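The Phetsri grippers, part four: cables, again

22 July 2021

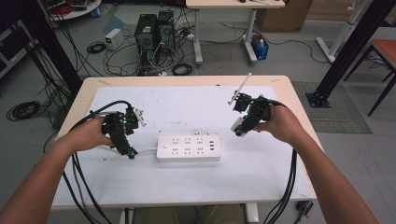 In part three I promised to write about the software, but I must ask you to wait a little more. The last weeks went almost completely to cables and to the handles, so I will write about these first, while I still remember what I did.

For readers who are new: Phetsri is the name I gave to my pair of hand-held grippers. A person holds one in each hand and does a small household task, and the movement of the hands and fingers is recorded. Later I want to play the movements on two small arms, which are still in parts in my apartment. I build everything at Dradow, the shared workshop where I have been a member for two years. My budget for the whole project was 559 dollars and I have already passed it, but I will make a separate post about money.

The handles first. The first version was too thick for my hand. After ten minutes of work I had pain at the base of the thumb, and Yupin Suksawat, who has smaller hands than me, could not close the fingers completely. I made the grip thinner by cutting the inside wall and moving two screws to the back. It took three prints to get it right. The second one cracked along the layers when I tightened the screws, so now I print the handle lying on its side. It needs more support material and the surface is uglier, but it has not cracked yet.

The finger tips were also changed. The old ones were hard and slid on smooth plastic. The new ones are cast from a soft two-part rubber which Keith Ngata had left over from another job. He gave me enough for six tips. I spoiled two of them by opening the mold too early, so please be patient and leave it overnight, even if the surface feels ready to touch.

Now the cables. Each gripper has a bundle that goes to the computers on the floor. I tried wireless at the beginning and I lost data every few minutes, so I went back to wires and I do not regret it. The difficulty is the weight. A bundle hanging from the gripper pulls the wrist always in the same direction, and after some time you start to correct for it without noticing. I could see this in the recordings as a slow lean to one side. What helped me:

I took off the hard outer sleeve and kept only the thin one. The bundle bends much better, and I measured 57 grams less on each side.

I made the cables longer. With the short ones I felt a pull each time I reached across the table. The bad part is that there is more to get caught on the table or on a chair, and I still have no good answer to this.

I put a small clamp on the gripper body, so that the pull goes to the body and the connectors stay in peace. Before this I had two broken connectors in one evening.

For practice I use ordinary objects on a white board. Just now it is a power strip, with thin parts to put in and take out. I chose it because it asks for both hands: one holds the strip in place, the other one works. Kulap Srithong proposed that I should begin with wooden blocks, and perhaps she was right, since my first tries with the strip were very slow. When you look for a hole with a gripper, you miss the feeling of your own fingers. I learned to come in at an angle, touch the edge first and only then turn the part straight.

My aim is 200 good recordings of this one task before I change to another. I throw away those where I drop something and pick it up in a clumsy way, but I keep the ones with a small hesitation.

Sakda Sitthichai asked in the comments if I will share the files for the handle. Yes, I will, when I have corrected the hole for the clamp screw. At the moment you must drill it wider by hand. If you print the old version from part two, please at least make the back wall one millimeter thicker.

Still on my list are a better place to hang the cables and a switch that I can press with my foot to start the recording. Now I have to put down one gripper each time, and it is tiring. If you have used a foot switch with a similar setup, please write to me which type you bought and if it survived.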